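Midwood reabre su sala de muestras con un interior en espiga gris y blanca

Trorkcombe. La sala de muestras de Midwood vuelve a recibir público en octubre después de una reforma que ha cambiado por completo su aspecto interior. El dibujo en espiga, en gris oscuro y blanco, es ahora el motivo principal del espacio y sube por la pared del fondo hasta el techo. Los laterales se han resuelto con paneles blancos lisos.

El proyecto lo firma el estudio Rotich, que ganó el encargo frente a otras dos propuestas. Los acabados los ha suministrado Kandard, empresa con la que Midwood ya había trabajado en la reforma de sus oficinas. La obra ha durado 22 semanas, dos más de las previstas en el contrato, por un retraso en la entrega de los perfiles metálicos.

La sala ocupa 400 metros cuadrados en la planta baja del edificio y se utiliza para enseñar materiales de interior a profesionales y particulares. Hasta ahora tenía las paredes pintadas de beige y un falso techo de placas que se había ido sustituyendo por zonas, con diferencias de tono visibles entre unas y otras. La dirección llevaba varios años aplazando el cambio.

«Queríamos que quien entrara viera un material puesto, con sus encuentros y sus esquinas, y no una fila de muestras colgadas de un gancho», explicó Barnabás Bozsik, responsable del espacio, durante la presentación a los vecinos y a los comercios de la zona. «El catálogo se sigue pudiendo consultar en el mostrador, pero la gente pregunta por lo que tiene delante».

La elección de la espiga fue objeto de discusión. En la primera versión del proyecto el dibujo se limitaba a una sola pared y el techo quedaba en blanco. Victor Muriithi, arquitecto de Rotich, defendió llevarlo también arriba. Según su explicación, un motivo de piezas pequeñas y repetidas se lee de manera muy distinta según la distancia: de cerca se distingue cada paralelogramo y de lejos las filas se aprietan hasta parecer una trama. «En una pared sola ese efecto se pierde a los pocos pasos. Con el techo incluido, cambia mientras uno camina», señaló.

Uno de los puntos que más trabajo dio fue el encuentro entre las superficies. El zigzag del techo y el de la pared tenían que convivir sin que la junta llamara la atención, y en las pruebas iniciales cualquier desviación saltaba a la vista. Se optó por colocar un perfil de metal plateado a lo largo de la arista, que separa los dos planos y evita tener que casar pieza con pieza. Otro perfil más corto remata el borde superior del panel blanco contiguo.

La iluminación también se revisó a mitad de obra. Con los focos fuertes, la superficie devuelve reflejos y el contraste del dibujo se suaviza en la zona donde da la luz. El estudio propuso regular la intensidad según la hora, y ese sistema se está ajustando todavía. Bozsik reconoció que quedan puntos con brillo y que la intención es corregir la orientación de varias luminarias antes de que termine el mes.

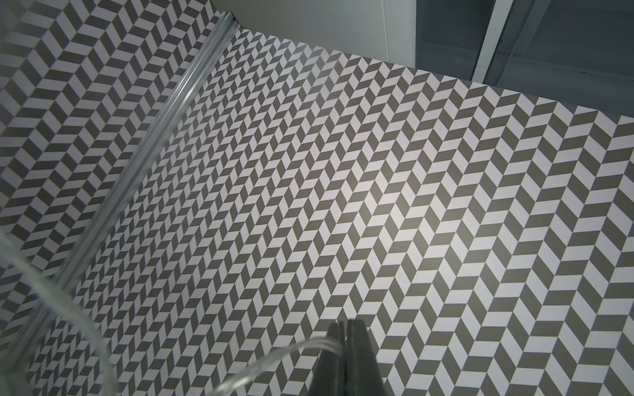

El dibujo en espiga, en gris oliva oscuro y blanco apagado.

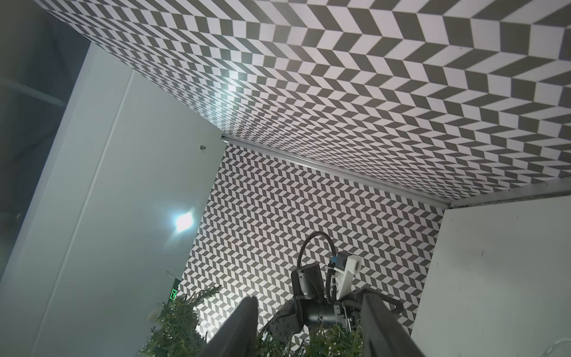

El horario será de nueve de la mañana a siete de la tarde, sin cierre a mediodía. La entrada es libre, aunque los grupos de más de ocho personas deben avisar con antelación. Midwood pide además a los profesionales que acudan con clientes que reserven mesa, ya que solo hay cuatro para consultar planos y presupuestos.

Durante los dos primeros meses habrá sesiones de asesoramiento impartidas por técnicos de Kandard. Están dirigidas sobre todo a quienes quieran aplicar un motivo geométrico en espacios pequeños, como recibidores o pasillos, y tratarán cuestiones de replanteo, cortes en esquina y mantenimiento. Cada sesión dura una hora y las plazas se asignan por orden de inscripción en el mostrador o por teléfono.

La empresa abrió la sala a grupos reducidos antes de la reapertura general. Por ella pasaron 782 personas, entre proveedores, estudiantes de diseño y residentes de Trorkcombe. De los cuestionarios recogidos salió al menos un cambio: la señalización hacia los aseos, que varios visitantes no encontraban, se trasladará a la entrada. También hubo quien consideró el dibujo demasiado intenso para una estancia prolongada, una opinión que Muriithi dijo compartir en parte. «Para un dormitorio yo no lo pondría en el techo. Una sala de muestras se visita durante media hora y tiene que enseñar hasta dónde se puede llegar», comentó.

El coste de la reforma no se ha hecho público. Midwood indica que se ha financiado con fondos propios y que la plantilla de la sala no varía. Los restos aprovechables del falso techo anterior se han cedido a un taller de formación del municipio, que los usará en prácticas de montaje.

Queda pendiente una segunda fase en el almacén contiguo, donde la empresa quiere habilitar un aula. Rotich ha entregado un primer boceto, con suelo liso y sin espiga, que la dirección estudiará después del invierno. Hasta entonces el almacén seguirá cerrado al público y el acceso a la sala se hará por la puerta principal.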